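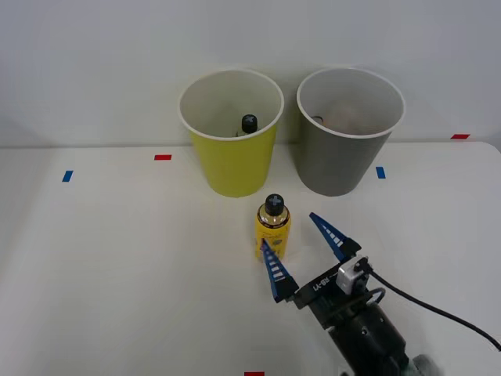
Yellow and gray cups on the white table, with one bottle still out.

Forum > Craft Rooms and Desks > Small Storage
Thread: Paper cups for sorting small bottles, anyone doing this long term?

mapleback_21
Posted August 22, 2026

I have been clearing off my work table and I'm down to the small stuff. Little bottles, caps, odds and ends that don't belong in a drawer with anything else. I bought a sleeve of colored paper cups for a party last November and had a lot left, so I started using them. Yellow cup for bottles, gray cup for anything that isn't a bottle. Photo is at the top.

It works well enough that I'm thinking of leaving it this way. My questions:

Does anyone use paper cups for this for more than a few weeks? Do they hold up?

Do you match the cup color to what's in it, or is that a waste of time?

Should I stand the bottles up or lay them down? The one in the yellow cup is standing and I can see the black cap over the rim, which helps me find it.

The table is against the wall and I would like to keep the cups at the back so the front stays clear for work.

---

tinlid
Reply 1

I did paper cups for 4 months. They hold up fine if nothing leaks. The first time a bottle of oil seeped from the cap I had a ring on the table and a soft cup bottom. After that I put a jar lid under each cup. Then I got tired of the jar lids and bought plastic tumblers.

If your bottles are closed tight you will be OK for a while.

---

Skoltier_desk
Reply 2

Paper cups tip. That's my whole objection. They taper toward the bottom, so with one tall thing in them the weight is up high and one bump from a sleeve sends it across the table. A short square bin costs very little and you can't knock it over. I have the Plaltolmont ones, the low kind, and I haven't moved them in a year.

I don't see the point in making a system out of something you are supposed to throw away.

---

mapleback_21
Reply 3

The point is that I already own them. I would have to go buy bins. Also I can write on a cup.

I haven't had one tip yet, but I keep them near the wall.

---

oguzhan_e
Reply 4

I sort small bottles for a living, more or less. My family runs a shop, Uçar, where we sell attar and flavor extracts, and we refill a lot of very small bottles. Some notes from doing this every day:

Stand them up. Laid down, a bottle with a bad cap will leak and you won't know for days. Standing up, you lose nothing.

One kind per cup. If you mix kinds, you will pull out every bottle to find the one you want, and then the cup isn't saving you any time.

Mark the cap. Your bottle out front has a white cross on its black cap, and I can see a cross on the cap in the cup too. If those marks mean something to you, good, keep going with it. When bottles are in a cup the label is hidden, and the top is the part you read. We use paint pen, one color for each type.

Color matching is useful if other people use the table. If it's only you, you'll remember.

Oğuzhan Ertürk

---

mapleback_21
Reply 5

Thanks, this is what I was after. I hadn't thought about marking caps by type. I could do a letter for each kind.

---

penny_drawer
Reply 6

I disagree about color not mattering when it's only you. I live alone and I still put things in the wrong place if the containers all look the same. Yellow bottle in yellow cup is easy. My hand goes there without checking the label. Keep it.

What I would change is the gray cup. "Anything that isn't a bottle" turns into a junk cup in a week. Mine had batteries, a thimble, a key to nothing and a cough drop in it. Looks like you have at least a couple of different things in yours already, the pale round one and something dark next to it. Split it up now while it's easy.

---

Skoltier_desk
Reply 7

And now it's three cups, then five, and the whole back of the table is cups. This is how it goes. A bin with dividers would cover all of it.

---

penny_drawer
Reply 8

Dividers are fine if your stuff is the same size as the dividers. Mine never is. I had a divided tray from Jullotthorpe and the slots were too narrow for anything with a round lid, so I used two slots out of the whole tray and the rest held dust.

---

tinlid
Reply 9

I'll back Skoltier_desk on the tipping but not on the bins. A low bin is bad for a tall bottle. It leans against the side and falls over inside the bin. You want something about half as high as the bottle, with a flat bottom and some weight to it. Ceramic mugs with broken handles are good for this. Thrift stores nearly give them away.

If you stay with paper, put something heavy in the bottom. I used a layer of clean aquarium gravel, maybe an inch. The cup doesn't move after that and the bottles stand up straight.

---

mapleback_21
Reply 10

Gravel is a good idea. I have some left over from a plant pot. Does it scratch the labels?

---

tinlid
Reply 11

Not that I noticed. Rinse it first or you get grit on your fingers every time you pick one up. Dried beans work too, but I wouldn't do that if you get mice.

---

quietshelf
Reply 12

Question for the shop owner. How do you keep track of which bottles are full and which are running low if they're all standing in cups? I can never tell with the dark ones.

---

oguzhan_e
Reply 13

Full ones in back, started ones in front. When a bottle is down to the last bit, it goes in a separate cup by the register. For dark glass, you pick it up and feel the weight. After a while you know. You can also put a dot on the cap when you open it the first time.

It's my uncle's shop, by the way, I only work there.

---

quietshelf
Reply 14

Dot on the cap, OK. I'm going to try that with my food coloring.

---

Skoltier_desk
Reply 15

I will say the table looks good with so little on it. Mine hasn't been that clear in 7 years. Still think you should get a bin.

---

mapleback_21
Reply 16

Noted. Plan for now is gravel in the yellow cup, letters on the caps, and I'm splitting the gray one into two. If I spill something I'll come back and look at bins. Does anyone know if paint pen comes off a plastic cap with rubbing alcohol, in case I change the letters later?

---

penny_drawer
Reply 17

The oil-based kind comes off if you rub for a bit. Test it on a cap you don't care about first.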